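Small Things, Kept Together: Foam Trays for the Kitchen Drawer and Counter
Household Tips
Nov 23, 2020

If your kitchen is anything like mine, it's where every little object in the house ends up sooner or later. People come in the door, empty their pockets next to the toaster and wander off, and by suppertime the counter has grown keys, a roll of mints, two pens and somebody's earbuds. I used to sweep the whole lot into a drawer and shut it with my hip. Then I'd spend half of Saturday looking for the one thing I needed out of it!

What finally helped was foam. I mean the firm kind with pockets cut into it, the sort that tool people lay in their chests so every socket has a home. My neighbor Bence Pintér had been using it in his garage for years before I thought to ask him for an offcut, and I've been cutting up foam ever since.

Choosing the foam

Go for a closed-cell foam, a bit over an inch thick. The soft, squashy sort they sell for cushions tears when you cut it and holds on to crumbs like you wouldn't believe. Closed-cell wipes down with a damp cloth and a drop of dish soap, and the pockets keep their shape. Pick a bright color if there's one to be had. Black looks very smart in a tool chest, but a dark earbud in a dark hole at six in the morning is a trial.

Cutting the pockets

Lay your things out on the foam first and leave them there for a day or so. You'll move them, I promise. Once you're happy, mark the pockets with a ruler and a felt-tip pen. I like a plain grid of squares with a few longer rectangles, and I've given up on tracing exact outlines — the minute you replace your tape measure with a fatter one, the old outline is no use to anybody.

Cut with a long snap-off blade, new out of the packet, in several light passes. Go two-thirds of the way down and pinch the plug out with your fingers. If the bottom comes out ragged, leave it ragged. For anything small and slippery, cut a half-moon at one side of the pocket so you can get a fingertip in (I skipped this on my first tray and had to turn the whole thing upside down to get a thimble out).

Where the earbuds go

Earbuds deserve a paragraph of their own, given how much time this family has spent on hands and knees after them. The case can sit on top of the grid, where you can see it. Pockets are for loose things, and a case is its own pocket already. The rule at our house is that you open it before you walk away and look at both cradles, and if one of them is bare you go and find the other bud then and there, while you still remember which chair you were in. 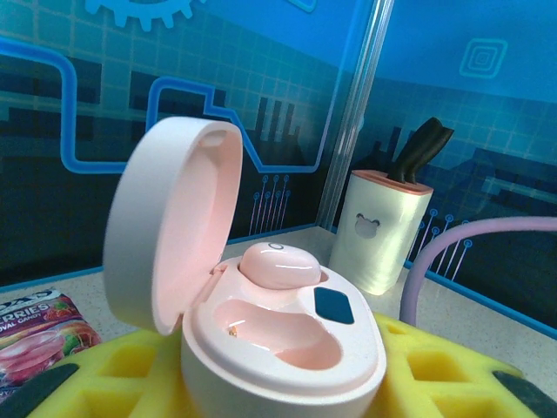
One bud home and one cradle empty, with the case on the yellow foam and the knife block behind.

While you've got the case open, give it a little clean. A dry cotton swab around the cradles does nicely, and go gently over the charging contacts. Please don't use water or a spray in there. Ear wax on the buds themselves comes off with a soft, dry toothbrush, held so the crumbs fall down and away from the mesh.

A word about knives and snacks

Keep the tray to the front of the counter or off to one side, so you aren't reaching past knife handles for a pen. If your block has its handles leaning one way, turn it so they lean away from where the children stand. And wipe out the slots now and again by tipping the block over the sink and tapping it.

Candy wrappers will turn up no matter what you do. I keep a small bowl for them and empty it when I do the coffee grounds. Sticky sugar in a foam pocket can be loosened with warm water and an old toothbrush, but let the foam dry right side up overnight before you put anything with a battery back on it.

Keeping it going

Every few weeks, take the tray to the sink, empty it out and see what has been living there. Anything that has sat in its pocket for 3 months without being touched can go to the hall closet. I do mine before the December baking starts, when I want every inch of counter I can get, and the tray goes up on the refrigerator until the last sheet of cookies is out.

If you have foam left over, save the plugs. They're handy under a wobbly table leg, and a thin slice stuck to the back of a picture keeps it from knocking on the wall.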